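Makosix Handheld Data Tooling
Pre-Training Inspection Checklist, Release Task: Disposal into Lined Bin
Applies to: Pinus recorder, Levchenko pose estimator, Stustitz replay tool

Purpose. This checklist is to be completed before any batch of demonstrations is passed to policy training. Each item is marked Pass, Fail or Comment. A batch with an open Fail is held until the item has been inspected again.

Section A. Recording and time base

A1. Camera and gripper-width streams share one clock. PASS
Comment: Offset stayed within 3 milliseconds over the full batch.

A2. No dropped frames during the release phase. PASS
Comment: Gaps during approach are accepted up to the limit in the Pinus configuration file. Gaps during release are not.

A3. Episode start and end markers present. FAIL
Comment: Six episodes have no end marker. The recorder was stopped by the disk quota and wrote a partial index. Repair the index with the Stustitz tool and inspect again. Do not add the markers by hand.

A4. Batch size meets the minimum for this task. PASS
Comment: 115 episodes submitted.

Section B. Pose estimation

B1. Tracking initialized before first motion. PASS

B2. Tracking maintained while the camera faces down into the bin. COMMENT
Comment: Feature count falls when the dark liner fills most of the view. Levchenko recovers once the room returns to view, but the recovered path shows a small step. Episodes with a step above the threshold are to be flagged and kept out of the training split.

B3. Reflections on the liner rejected as landmarks. COMMENT
Comment: Highlights on creased plastic shift with the camera and can pass the first outlier test. The second test must be enabled. It was off by default in the previous configuration.

B4. Repeated floor patterns do not cause false loop closures. PASS

Section C. Release event labeling

C1. Release label set at first loss of contact, taken from finger width and image together. COMMENT
Comment: Width alone gives a late label for thin items. Reviewers should step through the images one at a time near the event.

C2. Motion blur on the released item does not cause the episode to be rejected. PASS
Comment: The blur filter now scores the finger pads only – the falling item is excluded from the score. 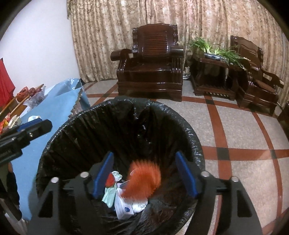
Page last changed: November, revision 6

C3. Both finger pads visible at the release label. PASS
Comment: In the reference view, the blue pads stand at either side of the bin opening and the orange item is between them, blurred as it drops. Use this view when training new reviewers.

C4. Items already in the bin not labeled as the target. PASS
Comment: Wrappers and a small box at the bottom of the bin were picked up by the detector in early runs. The target mask is now carried forward from the grasp.

Section D. Planner and controller replay

D1. Replayed path clears the bin rim. PASS

D2. Gripper open command issued only inside the release volume. FAIL
Comment: One replay opened early after a pose step of the kind noted in B2. Repeat after flagged episodes are removed.

D3. Controller latency recorded over 300 cycles or more. PASS

Disposition: HOLD. Items A3 and D2 remain open.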